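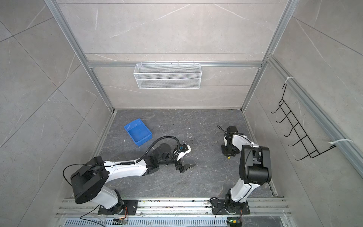
What happens to the people at a packing bench when two robot arms take over part of the sorting? At the site we studied, they kept their jobs, but the jobs became more about watching, refilling and fixing, and the quiet parts of the day got longer.

## Background

This report was written for the course Work and Technology. The site is the spare parts warehouse of Stivska, a company that sells replacement parts for kitchen and laundry machines. The warehouse ships small parts such as seals, knobs and clips to repair shops. Until last year all of these were sorted into trays by hand. In May the company put its first two-arm sorting cell into use, bought from a supplier called Celtden and set up by Oduvlow, a small firm that does installation and service.

The cell is a box with pale gray panels and an aluminum frame. Both arms stand on the same rail, and each one ends in a black gripper. Parts go into a shallow plastic tray on the floor of the cell. The wire basket on the back wall and the hook rack on the side were later additions, asked for by the day shift.

We wanted to find out three things:

- which tasks moved from people to the cell
- which new tasks appeared
- what the workers thought of the change

## Method

We visited the warehouse on four afternoons and one morning. We talked with 8 workers, two shift leads and one technician from Oduvlow. The talks took place in the break room and we took notes by hand. No one wanted to be recorded, and we agreed to leave out names.

Stivska also gave us its stop log for the first ten weeks. A stop is any time the cell halts and waits for a person. The log has 255 entries. We sorted them by cause, using the short notes the workers had typed in. Some notes were only one word, so a few entries are our best guess.

## What moved to the cell

The cell handles the parts that come in one at a time and keep their shape. On a normal day it sorts 2,598 parts, according to the shift leads. Soft seals and anything in a bag are still done by hand, and so are orders marked urgent. The workers said this split makes sense to them, although it means the hand bench now gets only the awkward items.

> "Before, you had easy trays and bad trays. Now I only get the bad ones."

Several people said something close to this. It was the most common complaint, and it was not one we had on our list of questions.

## New tasks

The biggest new task is clearing stops. The most frequent cause in the log was a part that had been gripped badly and dropped. After that came trays that had shifted out of place. A tray does not need to be far off for this to matter, and the workers now straighten them each time they walk past, even when no one has asked them to.

Cleaning is the second one. Dust and small bits of material collect on the floor of the cell and on the rail. The schedule from Celtden says once a week. The day shift does it more often, the late shift follows the schedule, and this has caused some friction between them.

The third is cable checks. Cables run along the arms and have to follow every movement. The technician showed two workers how to look for wear and loose ties. Both liked learning this, but neither is paid more for it. The shift leads said that pay grades are set at the Olteanu office and that they have asked about it.

## What the workers thought

Opinions were mixed. Five of the workers said their wrists and shoulders hurt less at the end of a shift. Two said they were bored. One had asked to move to the loading dock and was waiting for an answer.

Talk at the bench has changed too. With hand sorting, four people stood side by side. Now two stand there and one walks between the bench and the cell. The walking person is often alone for an hour or more. Older workers brought this up more than younger ones.

No one has been laid off. Two people who left in the summer were not replaced, however, and the workers we talked to had all noticed that.

## Limits

Ten weeks is a short time, and a new machine probably stops more often than one that has been running for a year. We also have no stop log for hand sorting, so we can't compare the two. The late shift is underrepresented – we only met two people from it.

## Suggestions to the company

1. Rotate the cell duty every two hours so that the same person is not alone all afternoon.
2. Give the hand bench some of the easy trays back on slow days.
3. Agree on one cleaning schedule for both shifts.
4. Settle the question of pay for cable checks before more people are trained.

The company has said it will try the first one during the fall. We have asked for the new stop log when it is ready.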